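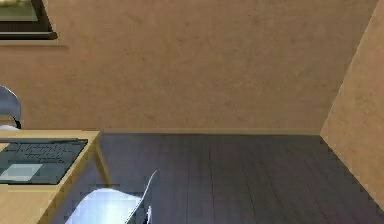 The first thing I do in any van is open the side door and look at the walls, and the Werkby let me down gently for all of ten seconds before winning me over. Its load bay comes ready lined, which on a mid-sized panel van is still a rare treat, and the lining is lovely stuff: tough, wipeable and pale enough to bounce light right up to the bulkhead. I'd have liked a bit more warmth to it, mind you. A plain beige wall with a faintly mottled finish and a slim, light tan baseboard along the bottom is the sort of thing you stop noticing after a week in a room, and that's just what I want from a van I might spend my working life climbing in and out of. Wilia has gone for a cool off-white instead. It'll show every scuff, but it does look smart!

We had the Werkby for 12 days, mostly on the lanes between Prerneck and the coast, and I was sorry to hand back the keys. Wilia has always built honest, slightly dull vans (the old Thorlacius soldiered on with the same dashboard for 12 years, bless it), so climbing into this one is a bit of a shock. The seat goes up, down, back and further back. The wheel moves in and out as well as up. There's a proper shelf above the windscreen, deep enough for a clipboard and a hard hat, and the door bins will swallow a big flask with room left for gloves.

Then you set off, and it gets better. The diesel is quiet once it's warm, the gearbox slots through its gears with a short, light throw, and the steering has real weight to it on a fast bend. I loaded it with paving slabs for two days and it hardly seemed to care – a touch more lean on roundabouts, a longer push on the brake pedal, and that was that. Empty vans tend to skip about over broken tarmac. The Werkby does a little of that at the back, though far less than the Thorlacius ever did.

Back to the load bay, because I could talk about it all afternoon. There are 10 lashing rings, all set into the floor so they don't catch your boots, and the lights come on in two rows along the roof. The rear doors fold right back against the sides and stay there in a stiff wind. My one real moan is the step at the side door, which is narrow and turns slippery in the rain. A strip of grip tape would sort it, and Wilia ought to fit one at the factory.

Prices start higher than the Thorlacius, as you'd expect, but the warranty now runs to 5 years and covers the sliding door runners, always the weak point on the old van. Go for the middle trim if you can stretch to it. You get the heated screen, the better headlamps and a second sliding door, and on a dark March morning with frost on the glass I'd have paid for the screen alone.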